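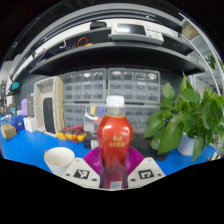
Botella de plástico rojo con tapón de rosca blanco.

Cómo reutilizar botellas de plástico para el riego por goteo en macetas

Si tienes pocas macetas y sales de casa unos días, una botella con tapón de rosca puede mantener la tierra húmeda sin instalar nada. El sistema no sustituye al riego normal en pleno verano, pero en septiembre, con temperaturas más suaves, da buen resultado con aromáticas, geranios y tomateras tardías.

Qué necesitas

Una botella de plástico con su tapón
Una aguja gruesa o un clavo fino
Un mechero o una vela
Unas tijeras o un cúter
Una varilla o caña para sujetarla

Preparar la botella

Enjuágala con agua templada hasta que no haga espuma. Si contenía champú, gel o suavizante, déjala llena toda la noche y repite el aclarado por la mañana. No uses envases de lejía, disolvente o productos para plagas, por mucho que se laven.

Las etiquetas salen mejor en seco, con un poco de aceite de cocina y un paño. Los plásticos de color dejan pasar menos luz que los transparentes y tardan más en criar algas, aunque cuesta ver el nivel del agua.

Perforar el tapón

Sujeta la aguja con unos alicates, calienta la punta y atraviesa el tapón de dentro hacia fuera. Empieza con un solo agujero. Siempre se puede abrir otro, y un tapón con demasiados vacía la botella en una tarde. Trabaja junto a una ventana abierta.

Corta después la base por tres de sus lados, dejando una solapa. Por ahí se rellena, y al cerrarla caen menos hojas y mosquitos dentro.

Colocarla en la maceta

Riega primero la planta a mano. Con la tierra seca, el agua baja pegada a las paredes y no llega a las raíces.

Abre un hueco de unos 8 cm, a medio camino entre el tallo y el borde, y entierra el cuello boca abajo. Aprieta la tierra alrededor y ata la botella a la caña si queda floja. Llénala y mira el nivel a las 12 horas. Si está casi igual, el agujero se ha tapado con tierra: saca la botella, limpia el tapón y envuélvelo en un trozo de media vieja. Si se ha vaciado, cambia de tapón y usa una aguja más fina.

Haz la prueba completa antes de irte. El consumo cambia mucho según el sustrato y las horas de sol.

Mantenimiento

Cada 6 semanas conviene desmontarlo todo y cepillar el cuello por dentro. En zonas de agua dura, deja el tapón una hora en vinagre y acláralo antes de volver a enroscarlo.

Texto: Nighat Durrani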